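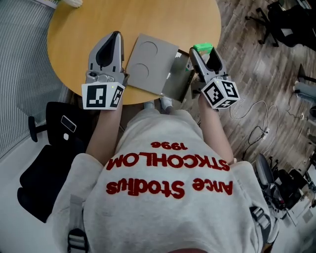 Ida Heitmann, Rostley Workshop Course, Tromville site
Handout 2: Looking after the hand-held pair. Last revised 18/01/2022

Bring this sheet to the bench. Last term's groups left theirs at home and then asked me what was on it, one at a time.

You have already met the Kurkov cell in the lecture. Today is about the pair of hand-held grippers that feeds it. They look sturdy and they mostly are, but they spend their lives being squeezed by people who are thinking about something else. Small faults creep in. A jaw closes slightly late, a cube works a corner loose, and the recordings go on looking perfectly respectable until somebody tries to use them. In March we threw away 1,260 recordings over one loose screw. I still have the screw.

Before you touch anything

Clear a space on a table. Put a tray beside you for loose parts and use it. The floor is a poor second tray, especially where the cables run, and anything that rolls under a chair belongs to the chair from then on.

Sign the book for both grippers, even if you only mean to work on one. They are set up as a pair and they go back as a pair.

Jaws and pads

Open and close each gripper slowly, by hand, with nothing between the jaws. The pads should meet squarely at the tip. If they meet at the heel first, the finger is sitting crooked and you'll need to reseat it (see the next part). If they don't meet at all, look for crumbs. I mean real crumbs.

Wipe the pads with a barely damp cloth. Don't use the blue spray. It leaves a film, and a gripper with a film on its pads will hold a cup beautifully for a second or so and then give it to the floor.

Check the hinge near the base by working the jaw through its full travel. It should feel the same all the way along. A gritty patch in the middle means grit. A stiff patch at one end usually means that the last person tightened the pivot as if it were a wheel nut. Back it off an eighth of a turn and try again. One drop of light oil is plenty, put on with the end of a pin. We have seen what happens with a squirt.

Seating the finger

The finger goes down into its socket until it stops, and then a little further. That second bit is where people go wrong. Hold the body steady with one hand, press straight down with the other, and give the finger a gentle wiggle. There should be no play side to side. If it rocks, take it out, look into the socket with a torch and start again. Packing it with folded paper has been tried — it works for one afternoon.

Don't swap fingers between grippers because the colours look nicer together. If you do have to change one, write the change in the book, with the gripper's number and your initials. "Changed finger" on its own is not an entry. I have 337 lines in that book and I could make use of perhaps half of them. 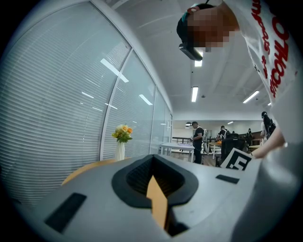 Fig. 2. Finger standing in its socket, with the marker card propped up behind the gripper body.

Marker cubes and cards

The printed squares are how the system works out where each gripper is. They need to be flat, clean and square to their mounting, and that is all they ask of you.

Look at every face you can see on the cube, tilt it, and look at the rest. You want no lifted corners, no thumbprints in the black, no shine. If a face has lifted, replace the whole face. Glue squeezed under a corner dries in a ridge, and the cell will then believe, with great confidence, that your hand is somewhere it isn't.

Then hold the gripper by the handle and push the cube lightly with a fingertip. It shouldn't move. If it does, nip up the mounting screw and do the pose check again from the start, including the parts you have already done.

Loose marker cards are kept in the Wako folder (the green one, which used to be labelled). Don't bend them to make them stand. A card with a curve in it is scrap, and so is one that has been under a mug.

Pose check

1. Switch on and wait 60 seconds. It will say it is ready before then. It's being polite.
2. Hold both grippers over the table, cubes uncovered, sleeves pushed back if they are the floppy sort.
3. Close the left, open the left. Close the right, open the right. Watch the readings on the screen and leave the grippers to look after themselves.
4. Move each one slowly across the table and back again. The trace should be smooth. A jump means a covered marker or a loose cube, in that order of likelihood.
5. Set both down, jaws open, and count slowly to ten. If the trace wanders while they are lying still, stop and fetch Yolotzin Manríquez or me.

A word on step 4. If the strap of your backpack is dragging at your shoulder, adjust the strap first. Several people have spent a whole session hunting a fault in a gripper that was really in a buckle.

Putting away

Jaws open, always. Left closed, the pads take a set and you will be doing all this again next week. Wipe down the bodies, put the loose cards back in the folder and coil the leads without knots. Anything left in the tray at the end is either spare or important, so ask before you bin it.

For next time

Write half a page on a fault you found today and how you tracked it down. If you found no fault, describe the one you think you missed. Please include the gripper's number, what you checked first and what you changed. Drawings are welcome, and so is legible handwriting.

Hand it in at the bench before the session starts. Spare copies of this sheet are in the drawer under the kettle.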